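Towels coming out stiff and smelling musty after moving to a hard water area

Posted in Laundry and Linen
Thursday, January 4, 2024

Marit Björklund

Hello everyone, I hope you've all had a peaceful Christmas and are not too fed up with leftovers. I have a towel problem and I'm hoping one of you kind people can put me right before I throw the whole lot out and start again.

We moved to Niltport in August, and for the first few weeks everything was fine. Then I noticed the bath towels were getting scratchy, almost like cardboard if they dried on the rack, and now there's a smell as well. It isn't there when they're dry. You only get it when you've had your shower and you're halfway through drying your hair, and then up it comes, like an old flannel left in a sports bag. My sister stayed over New Year and was too polite to say anything, but I noticed she used her own towel on the second morning.

I wash them at 40 with a liquid detergent (Wundach, the green one) and a good glug of softener, and I dry them indoors because we've no garden to speak of. The machine is a top loader that came with the flat. I've tried more softener, which made them softer for a day and then worse than before. I've tried an extra rinse. I've tried hanging them in the bathroom with the window open, which made the bathroom cold and the towels no better.

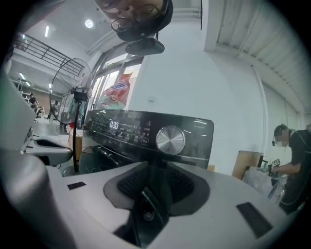 They're decent towels, too, a set of Magalhães ones my mother gave us when we got married, so I'd be sorry to see them go for dusters. Is it the water, or the detergent, or me? And does vinegar really work, or is that one of those things people just say?

Thank you in advance, and a happy new year to you all.

Marit

Folke Åberg

Hello Marit, and welcome to hard water! I've lived with it most of my life and I promise your towels can be saved, so please don't cut them up yet.

I think you've got two things going on at once. The stiffness is mostly minerals from the water, mixed up with detergent that never quite rinsed away. The smell is the other half of it: softener leaves a coating on the loops of the towel, the coating holds on to skin oils and damp, and at 40 degrees with a liquid there isn't much in the wash to shift any of it. So adding more softener was a perfectly natural thing to do, I did it for years, but I'm afraid it was feeding the problem.

What I would do is this. Take the towels in small loads, four at the most, and wash them at 60 (check the label first, though most cotton towels are happy with that) using a powder with bleach in it, the ordinary kind for whites if yours are white or very pale. If they're dark, use a colour powder and add a scoop of oxygen bleach that says it's safe for colours. No softener at all. Then run them through once more with no detergent whatsoever and have a look at the water if your machine lets you. When I did mine the first time it foamed up as though I'd put a full cap in, and I hadn't added a thing. If you see foam, run it again.

After that, look up how hard your water is. Your supplier should have a page where you put in your postcode. Mine came back as 192, in milligrams per litre, and the back of the powder box has a little table telling you how much to use for soft, medium and hard. I'd been using the soft amount all that time! Too little powder in hard water is nearly as bad as too much in soft.

Do give the machine itself a hot wash with nothing in it as well, and leave the lid up afterwards. Wipe round under the rim of the opening with an old cloth, and if there's a filter you can lift out, rinse it under the tap. You'd be amazed how much of that smell can be living in the machine and just moving house into your towels every week.

As for drying, if it has to be indoors then give each towel a really good shake before you hang it, a proper snap, and don't fold it double over the rail. It lifts the loops and they dry softer. I spread mine over two rungs of the airer and put a small fan on low beside it. My wife says it's like living in an airport, but they're dry by bedtime.

On vinegar: a little in the rinse can help with the scratchiness, but I wouldn't make it a habit, as it isn't kind to rubber seals over the years. And never in the same wash as anything with chlorine bleach in it, please.

Let us know how you get on. I'd start with the two worst ones.

Prallex

soda crystals. half a cup in with the powder, 10 minute soak before it starts if your machine will pause. did mine after a house move and never looked back. also stop using softener

Marit Björklund

Oh, thank you both so much! I've just looked up our postcode and we're at 119, so lower than yours, Folke, but I've been measuring as if we were still at the old house, where you could hardly rinse the soap off your hands. I've bought powder and soda crystals and the two worst towels are going in after lunch. The softener is going to my neighbour, who has asked for it.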